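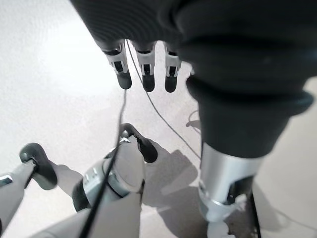

Progress report: Two-Handed Robot Project, Trollberg student robotics club

Home | Projects | Reports | Contact

August 9, 2020

To: Aisyah Manurung, Jullby grants office
From: Erick Mfaume, club lead

Dear Aisyah,

July was our best month so far, and I'm so pleased to be writing this one! When I last wrote, the students had one hand moving and another in pieces on the bench. Both are now mounted and can be brought face to face over the floor, fingertips nearly meeting, and that pose is where every session starts.

What your grant paid for

The biggest purchase was the rubbery fingertips. The students tried several kinds before settling on the dark gray rounded ones, and they grip a foam block far better than bare plastic did. We also bought the dark fabric cover that goes over the upper hand and its forearm. It bunches up at the cuff more than we'd like, so two students are sewing a closer-fitting version (their first time with a sewing machine, and they love it).

Flemance, the handover task

The goal is to pass a block from one hand to the other without dropping it. The students logged 128 attempts in July and kept notes on each one. Most of the early drops came from one hand letting go too soon – an easy mistake to see and a hard one to fix. The group rewrote the release timing twice and the later runs are much steadier. Reading their notes in order is a real treat, you can watch them learn to ask better questions.

Still to do

Cables are our main headache. A black one still runs right across the lower hand, and a thinner gray one hangs near the cuff. We want both tied back along the arms before we try faster moves. The wrist camera also needs its settings adjusted, as bright light on the surface washes out part of the view.

Next period

Four students have asked to lead the next task, Khunthong, which swaps the block for a soft ball. We are within budget and I am not asking for any changes. If you can visit, please do – the students would be thrilled to run a handover for you and explain their code.

With many thanks,
Erick Mfaume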